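Progress report to Norkberg, second period
Community lunch and food pantry, Pirgate
From: Catarina Tavares
Dec 3, 2023

Sorry this is a day over. Short version first, numbers after, then the two things I need an answer on.

Lunches are running. Pantry is running. The cooking classes are behind, see below. Spending is under plan on food, over on fuel.

Lunches. Target in the grant letter was 200 meals a week by the end of this period. We are at 300 in a good week, lower when the schools are out. Most of the growth is takeaway boxes, not sit-down. Moataz Naciri changed the menu over to soups and rice dishes after the summer and food cost per meal dropped, even with onions and oil up. Bread still comes from Mak, day-old, no charge. They want to move pickup to 6 am, which is fine for Moataz and awful for the van.

Pantry. 106 households registered. Registration form cut down to one side of paper. Yuk-lan Yang translated it, and the line at the door moves a lot faster now. Still no decent answer for people who work days. We tried one late opening in the fall, turnout was good, but we had run out of eggs and most of the fresh stuff before it even started. Will try again with a held-back share of the delivery.

Cold storage. The second-hand fridge died in June as you know. Replacement from Zukell came, wrong door side, went back, right one is in now. Milk and yogurt back on the list. The old one is still out behind the building waiting for haulage, quote to follow.
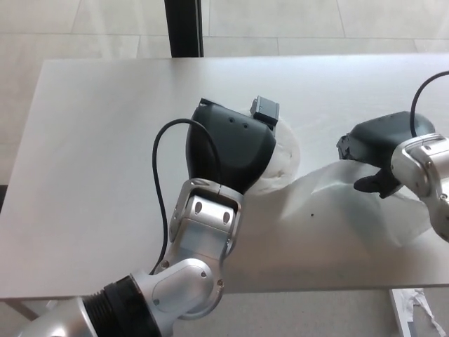 Cooking classes. Behind. Plan was a full course this period and we only ran 2 sessions. Pao-chu Chou was off for most of the fall and I did'nt want to start a group with a substitute and then switch. She is back, dates are set for the new year, sign-up sheet is filling. Unspent class money is sitting in its own line, untouched.

Budget. Food under. Fuel over, the reason is the longer route since the east side stop was added. Insurance same as before. Tsz-kin Cheung has the full sheet with receipts and will send it seperately this week.

Need from you:
Permission to carry the class money into next period. Without it we lose the spring course.
A yes or no on moving part of the food underspend to fuel. Small amount, exact figure in Tsz-kin's sheet.

Next period: classes start, late pantry opening again, food safety refreshers for the kitchen team, sort out the bread pickup time with Mak. Also a new lease to sign on the hall, same rent as far as I know, waiting for the paperwork.

Call if anything is unclear, mornings are best.

Catarina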